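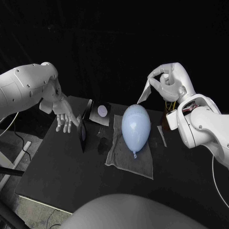

I have been making paper bowls over balloons since I was nine, with long gaps. The last gap was a big one. I started again before Christmas when I wanted a shade for the little lamp in the hall and didn't want to pay for one, and I have now made enough bad ones to have something to say about it.

What I make is very simple. You blow up a balloon, cover the round end with white tissue paper and thinned PVA, let it go hard, burst the balloon and trim the edge. What's left is a thin white bowl that lets the light through. With newspaper it comes out heavy and grey and needs painting. With tissue it stays pale, and you can see all the creases when there is a bulb behind it, and that is the bit I like.

The balloon matters more than I thought. My first packet came from the bottom of the party drawer and the balloons had gone stiff. Two of them burst while I was blowing them up and another went down overnight, taking the paper with it. I came down in the morning to something like an old apple. Now I buy a fresh packet and only blow them up to a medium size, so they stay egg-shaped and still have a bit of give when pressed. A very full balloon is tight and the paper skids about on it.

Colour makes no difference to the finished shade, but I find a pale balloon easier to work on. Light blue is the best I've tried. You can see through the white tissue just enough to tell where you have one layer and where you have three. On the dark red ones everything looked patchy until quite late on, and I kept adding more paper to the wrong places.

Then there is the question of what to stand it on. Els Jansen, who taught me the newspaper version years ago, always sat hers in a mixing bowl with the knot down. That works well if you're covering the top half only and you don't mind washing the bowl. I mostly lay mine on a folded towel on the table and turn it as I go. An old towel grips the balloon and stops it rolling towards the floor. It also picks up drips, so use one you don't love. 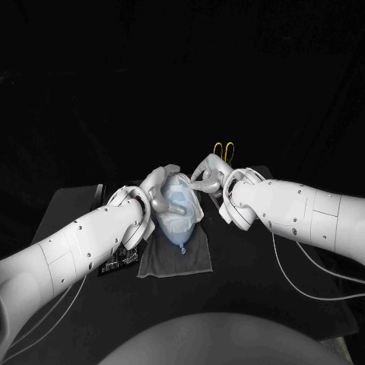

For paper I use plain white tissue, the sort that comes folded in shoe boxes or wrapped round a breakable present. I save all of it. The shop kind is fine too, and a packet of 20 sheets will do several shades. Kitchen roll is too thick. Paper hankies work if you peel the plies apart, but it's slow and they go to mush if the brush is too full. I don't iron the tissue or smooth it first. I used to, and the shades came out looking like plastic.

I have tried cutting it and tearing it, and I tear it. A torn edge disappears into the layer underneath and a cut one leaves a line. Pieces the size of a playing card are easiest on the sides. For the very top I like one larger sheet, scrunched up first, opened out again and draped over the round end. Hold it above the balloon by the top edge and lower it until the bottom just touches, then let it settle by itself. If you pull it down all at once it folds double and sticks to itself and you've lost the sheet. I still do this one time in four.

It's worth trying the paper dry before any glue comes out. I put it on, see how far down it reaches, take it off again, turn it. The lower third I leave bare, the end with the knot, and that becomes the opening.

Before I started the one for the hall I also wanted to settle where the edge would go. I usually draw a guide line with an ordinary pencil, on the paper and not on the balloon. Pencil hardly shows on a balloon anyway and I don't like a sharp point near one. A bit of card makes a good straight edge, or you can stand it up beside the balloon and mark off the height on that. I have a mixed jar of pencils, and a couple of old photo cards and packaging offcuts that get used for this sort of thing.

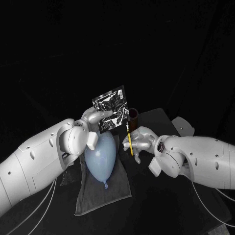 Light blue balloon, yellow pencil, and a small card with a black-and-white picture of something like crumpled foil.

I like crumpled surfaces, so cards like that tend to get kept. Foil has much sharper creases than tissue, and I did once try pressing kitchen foil over a finished bowl to see if it would take the pattern. It tore the rim. Lalit Rana at work says to put the foil on the balloon first and the paper over it, then peel it out from the inside. I haven't tried that yet. If anyone has, please leave a comment and tell me whether it comes out cleanly.

The glue is PVA and water, half and half. I mix it in an empty Jacobs coffee jar with the lid on, and it keeps for weeks. Put a coat on the balloon, lay the paper, then go over the top with hardly anything on the brush. I use a soft one and start in the middle of each piece. Three layers for a bowl that will just sit on a shelf, four for a shade. I tried six and it was strong but quite dull when lit.

Then you leave it alone. I give each shade 36 hours from the last layer, in the back bedroom with the door shut, away from the radiator. Warm air makes the balloon swell and the paper cracks along the side. I found that out with the second one.

To get the balloon out, snip right beside the knot and let the air go slowly. It pulls away from the paper with a crackling noise. Popping it with a pin works too, but I've had it take a piece of the side with it.

I'd meant to put all this up before the new year and then didn't, so the last part is a bit newer.
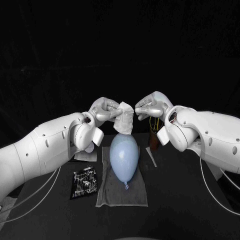
Gritero, January 16, 2019

The hall shade is finished and up. It has a small LED bulb in it, and I wouldn't put anything hotter near tissue and glue. The light is a warm white with darker lines where the paper folded over. One side is thicker than the other - I must have gone round twice without noticing - and that side faces the wall.

I trimmed the edge with nail scissors along the pencil line, then stuck a narrow strip of tissue over it, half inside and half outside. Without the strip the rim starts to fray after a few days. The pencil line rubbed off with an ordinary rubber, mostly.

Ilse Boersma has asked for two of them for her landing, slightly bigger. I'll need larger balloons for those and probably a deeper fold in the towel to keep them steady. She wants them a faint yellow. I think I'll put coloured tissue on as the first layer and white over it, and do a small test bowl before I promise anything.

I have enough white tissue for one and a half, so if you had something wrapped in it over Christmas and you live near me, I'll come and collect it. I hope to have hers done in February.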